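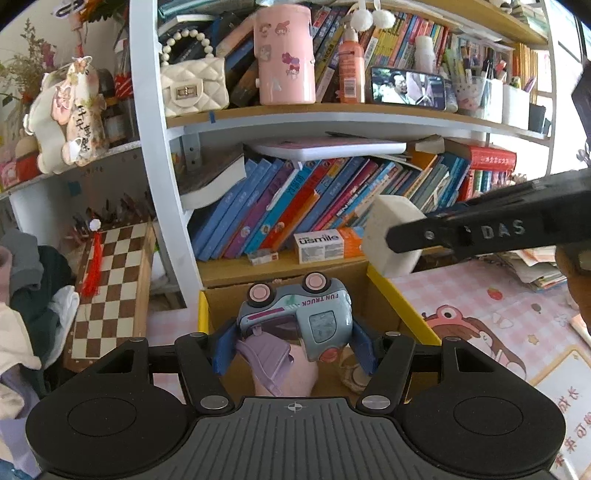 A toy truck and an open cardboard box.

February 15, 2024

The wagon went in for its service at Kaplan in Erndale last week and came home with a bill for $474. I had budgeted 300. The difference was a front wheel bearing, which I'd been hearing since July and telling myself was tire noise.

If you're not sure which one you've got, find a quiet stretch of road and steer gently from side to side at a steady speed. Tires mostly sound the same either way. My hum got louder when I leaned left and nearly went away when I leaned right. The mechanic took the car around the block and said right front before he had it on the hoist.

I did ask for the old part. It felt rough when I spun it by hand, and there was a bit of rust at the seal. Road salt, most likely. We drive out to Emwood 2 times a week through the winter and the highway there is white until spring.

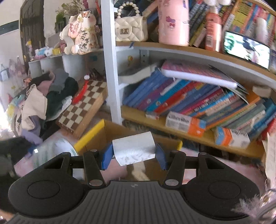

Folded paper, with the chessboard behind.

The other item on the sheet was the cabin filter. They wanted $60 for it and I said no, then bought the same size at the parts counter for much less and put it in myself. It sits behind the glovebox, with a clip on each side. Took me five minutes, plus another ten looking for the clip I dropped under the seat.

Still to do before spring:

Swap the winters off, but not until the nights warm up
Touch up the stone chips on the hood
Find out why the rear washer only dribbles

I'm also trying a Clerier wiper blade on the driver's side. It streaks a little at the top - could be the blade, could be my windshield. I'll leave it on for another month and see.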